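Prikville Community Playroom
Monthly Toy and Table Check, August
Room 2, small tables and pretend kitchen
Checked by: Bernice Arthur
Second pair of eyes: Wekesa Muriithi

1. Floor and doorway
OK. The mat by the door has been taped down again and lies nice and flat. Thank you to whoever did that, I had it on my list to do myself and was so pleased to find it finished!

2. Shelving
OK, with one comment. All the wall brackets are tight. The Sinaga bookcase still leans a hair to the left, as it has for as long as I've been doing these checks, but Wekesa gave it a good hard push and it didn't budge.

3. Outlets and cords
Needs attention. One outlet cover is missing behind the reading chair. Spares are in the office drawer (the one that sticks, so pull up and then out).

4. Tables and chairs
OK. Wiped, no splinters, no wobble. One chair foot has lost its rubber cap and I've set that chair aside in the hall.

5. Small parts
Needs attention. Please remember that anything that drops through the tester tube goes straight up to the high cupboard, even if it's somebody's favorite. I found two loose beads under the radiator and I would dearly love not to find any next month.

6. Play food, blocks and figures
OK, mostly. Squeeze the play food and look for splits, run a thumb along the edges of the blocks, and give the little animals a gentle tug at the ears and legs. The banana, the bread roll, the purple cube and the panda are all on this month's sheet.
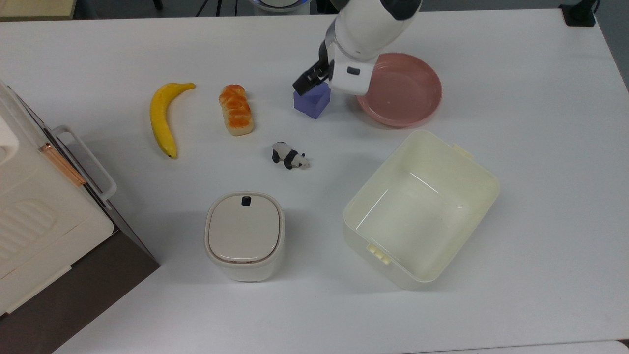
Anything with a cracked surface goes in the repair bag and gets written down under order number 2413, so Melati Ginting can ask Zarnent for replacements all in one go. She tells me they took more than 20 days last time, so don't wait for the end of the month if you spot something.

7. Plates, lidded containers and bins
OK. Check rims for chips and corners for cracks, and open and close every lid a few times, slowly, thinking of small fingers. Bins should be washed, dried and put back without being stacked, please.

8. Cleaning supplies
OK. Locked. Key is back on its hook.

To do before the next check: outlet cover, chair cap, beads.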